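공유 작업실의 밤, 손 하나가 냄비 위에 멈출 때까지

글 편집부

저녁 8시가 넘으면 다른른 작업대의 불이 하나둘 꺼진다. 3D 프린터 돌아가는 소리만 남고, 그때부터가 이 팀의 시간이다. 공유 작업실 '불라리(Bulari)' 안쪽 자리에서 대만 출신 엔지니어 야오충 수(Yao-tsung Su)와 아일랜드에서 온 로이신 오플라허르타(Róisín Ó Flaithearta)는 봄부터 로봇 팔과 손을 붙들고 있다. 프로젝트 이름은 '다른든(Darnden)'. 목표를 물었더니 대답이 참 소박하다. 부엌일을 조금이라도 거드는 팔을 직접 만들어 보는 것!

두 사람 모두 본업은 따로 있다. 수는 낮에 계측 장비 펌웨어를 짜고, 오플라허르타는 가구 도면을 그린다. 그래서 작업은 늘 밤 아니면 휴일이다. 팔의 관절 모듈은 중고로 구했고, 브래킷은 도면을 그려 깎거나 출력했다. 처음 그린 손목 브래킷은 볼트 머리가 옆 부품에 닿는 바람에 조립조차 되지 않았다고 한다. 지금 쓰는 것은 5번째 판이다. "앞의 네 개는 서랍에 있어요. 버리기 아까워서요." 오플라허르타가 웃으며 서랍을 열어 보인다. 정말로 있다.
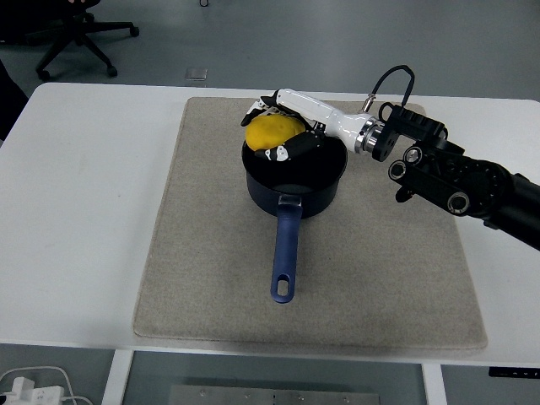
손목은 이 팀이 가장 오래 매달린 부분이다. 팔과 손은 만든 사람도, 쓰는 나사 규격도, 통신 방식도 제각각이라 둘을 잇는 자리에서 온갖 문제가 한꺼번에 터진다. 케이블만 해도 그렇다. 짧게 묶으면 손목을 돌릴 때 커넥터가 당겨지고, 길게 두면 관절 사이에 말려 들어갈 수 있다. 수는 여유분을 고리처럼 위로 띄우는 쪽을 택했다. 보기에는 좀 어수선해도 손목을 끝까지 돌렸을 때 선이 팽팽해지지 않는다. 이 길이를 찾느라 케이블을 새로 만든 것만 9번이라니, 듣는 사람 손끝이 다 아릴 지경이다.

제어 프로그램에는 '훌테로(Jultero)'라는 이름을 붙였다. 노트북에서 돌아가는 작은 프로그램인데, 화면이라고 해 봐야 슬라이더 몇 줄과 큼직한 정지 버튼이 전부다. 그런데 이게 아주 쓸 만하다! 손가락마다 굽히는 정도와 힘의 상한을 따로 정할 수 있고, 마음에 드는 자세는 번호를 붙여 저장한다. 취재하는 동안 수는 843번 자세를 불러왔다. 둥근 물건을 위에서 감싸 쥐는 자세라는데, 그 앞의 번호들은 대부분 실패작이지만 지우지 않는다고 한다. 왜 미끄러졌는지 나중에 비교해 보려면 필요하기 때문이다.

연습 과제는 물건을 집어 냄비에 넣는 일이다. 말로는 한 줄인데 직접 시켜 보면 까다롭기 짝이 없다. 손이 낮으면 손가락이 냄비 테두리에 걸리고, 높으면 떨어뜨린 물건이 튄다. 엄지를 너무 늦게 펴면 놓는 순간 물건이 옆으로 밀린다. 오플라허르타는 냄비 자루의 방향을 매번 똑같이 맞춰 두고 시작한다. 조건을 하나씩만 바꿔야 무엇이 잘못됐는지 알 수 있다는 것이다. 가구 도면을 그리던 버릇이 여기서도 나온다고 수가 옆에서 거든다.

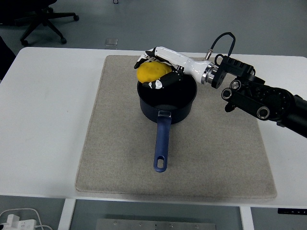 로봇 공작 특집 | 통권 14호

책상에 깐 펠트 매트도 시행착오 끝에 자리를 잡았다. 맨 상판에서는 냄비가 살짝만 건드려도 돌아가 버렸고, 고무판을 깔았더니 이번에는 손끝이 바닥에 스칠 때 걸려서 모터가 과부하로 멈췄다. 펠트는 딱 그 중간이었다. 작업실 동료가 재봉틀 밑에 깔던 것을 얻어 와 써 보고는 바로 큰 것으로 새로 샀다고 한다. 이런 이야기가 설계 문서에는 한 줄도 없는데, 막상 따라 만들어 보려는 사람에게는 이만큼 고마운 정보가 없다.

비슷한 작업을 집에서 시작하려는 독자에게 해 줄 말을 부탁하자 두 사람의 답이 갈렸다. 수는 전원부터 챙기라고 했다. 팔이 갑자기 방향을 바꿀 때 전류가 크게 뛰는데, 용량이 빠듯한 전원을 쓰면 제어기가 재시작되고 팔이 힘없이 주저앉는다. 코드를 아무리 들여다봐도 원인이 나오지 않아 거의 14일을 날린 적이 있단다. 오플라허르타는 손을 서둘러 달지 말라고 했다. 먼저 팔 끝에 손과 비슷한 무게의 추를 달고 며칠이고 움직여 보라는 것이다. 그 단계에서 헐거워지는 볼트는 나중에도 반드시 헐거워진다.

작업실 사람들도 이제 이 자리를 그냥 지나치지 않는다. 옆자리에서 기타를 고치는 쿠아드로스(Cuadros) 공방 사람들은 손가락 끝에 붙일 얇은 가죽 조각을 잘라 주었다. 아직 시험해 보지는 못했지만 마찰이 어떻게 달라질지 다들 궁금해한다. 누가 와서 물으면 오플라허르타는 하던 일을 멈추고 정지 버튼이 어디 있는지부터 알려 준다. 그러고 나서 슬라이더를 한번 움직여 보게 하는데, 손가락이 제 조작대로 굽는 걸 처음 본 사람의 표정이란!

8월에는 작업실 공개 행사가 있다. 두 사람은 그때까지 냄비 위치를 조금씩 옮겨도 팔이 알아서 따라가게 만들 생각이다. 지금은 냄비를 옮기면 자세도 사람이 다시 잡아 줘야 한다. 브래킷 도면과 훌테로의 설정 파일은 행사 때 함께 공개하고, 서랍 속 옛 브래킷 네 개도 작업대에 꺼내 놓기로 했다.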